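Call for Participants: Household Sorting Study, Billville
Mellen Materials Recovery, Ondcombe office 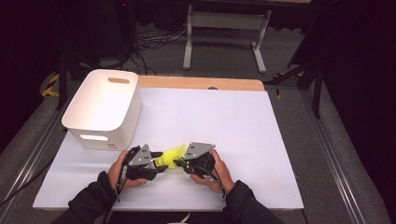
A crumpled yellow-green item on a white tabletop, with a white storage bin to the left.

Mellen is recruiting households in Billville for a study of how residents separate soft waste (plastic film, bags, worn textiles) before curbside collection. Results will be used to revise the printed sorting guide and the labels on collection containers. Recruitment is open through the end of April or until 300 households are enrolled.

What participation involves

Each household keeps a sorting log for two weeks. An entry records the type of item, the container chosen, and whether the person was sure of the choice. Entries take a few minutes per day and can be made on paper or through a web form. Sorted material is set out on the normal collection day in tagged bags supplied by the study.

One adult per household also attends a single session at the Cassim Street building. The session lasts 45 minutes. Participants sort a standard set of clean items using the current guide, then repeat the task with a draft of the new guide. Placement and time per item are recorded. No skill is being graded, and there is no minimum score.

Eligibility

Applicants must be 18 or older, live at an address served by Billville curbside collection, and expect to be at that address for the full logging period. Renters and owners are both eligible. Households in buildings with shared dumpsters cannot be included in this round. Current employees of Mellen or its hauling contractors are excluded.

Payment

Households that return a complete log and attend the session receive a $45 gift card. Partial logs are accepted but are not paid. Bus fare to Cassim Street is reimbursed on presentation of a receipt.

Data handling

Logs are stored under a household number. Names and addresses are kept in a separate file and deleted when payments have been issued. Tagged bags are weighed and checked for material type only; paper documents found in them are shredded unread. Participants may withdraw at any point before the log is returned.

How to apply

Request an enrollment form from the Ondcombe front desk, in person or by mail. State the number of people in the household and the collection route printed on your service bill. Selection is made by route so that all parts of town are covered, and applicants on full routes are placed on a waiting list.

Study lead: Chinyere Abubakar
Enrollment and scheduling: Habibur Bhuiyan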